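Robot Learning, Unit 6: Collecting Demonstrations
Handout for the Monday lab

6.1 What counts as an example

A demonstration is one complete attempt at a task, recorded from a fixed start signal to a fixed stop signal. It holds the joint positions of both arms, the gripper commands, the camera pictures and a one-line task label. In this course we call it an episode. An episode that is stopped early is still saved, but it is marked as such and kept out of the training split.

The shared set used in the coursework is called Nultdale. It holds 3,157 episodes, recorded on the Tostex bench and on the older Leone bench. The two benches use different joint zero positions, so check the bench field before mixing them. A policy trained on both without correction will reach short on one side.

6.2 Two-arm tasks

Single-arm picking is covered in Unit 5. With two arms the operator has to manage a period in which both grippers have hold of the same object. During this period the arms are coupled: a small error in one is passed through the object to the other. Thin, flat items such as cards show the effect clearly, as they bend or turn before the motor current rises enough to be noticed.
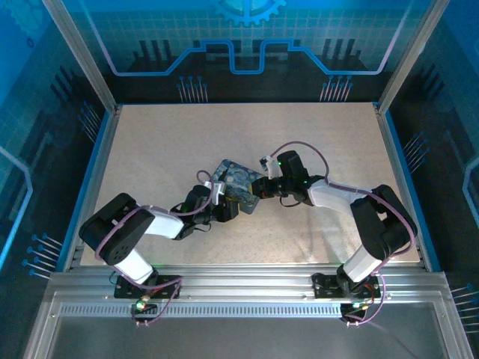 For labelling, a handover is split into 4 phases: approach, first grasp, shared hold, release. The shared hold begins at the first time step at which both grippers are in contact with the object, and ends when either one opens. Contact is judged from the camera picture and the gripper position together. Gripper position alone is a poor guide with card, because the closed reading with a card in place is very close to the closed reading with nothing there.

6.3 Variation

If every episode starts with the object in the same place, the policy learns the place. Move the object between episodes, and change its angle as well as its position. Use the printed start sheet and work through it in the order given. Do not choose positions by eye; operators drift towards those they find easy.

Speed should vary less than position. Long pauses are a particular problem, as the policy sees the same input paired with "do nothing" many times over and may learn to stop there. Trim pauses at the start and end of an episode. Do not trim them from the middle.

6.4 Failed grasps

A dropped object does not always spoil an episode. If the operator recovers and finishes the task, keep it and set the recovery flag. In the Damarmont exercise, 62 episodes carry this flag, and you will train once with them and once without. Report both results on the same test positions.

6.5 Before the lab

Read the notes on time stamps in Unit 4. Camera and joint records are written at different rates and must be lined up before any labelling is done.

Each group hands in 3 files: the episode list, the phase labels and a short log of rejected episodes with the reason for each. Logs without reasons will be returned unmarked.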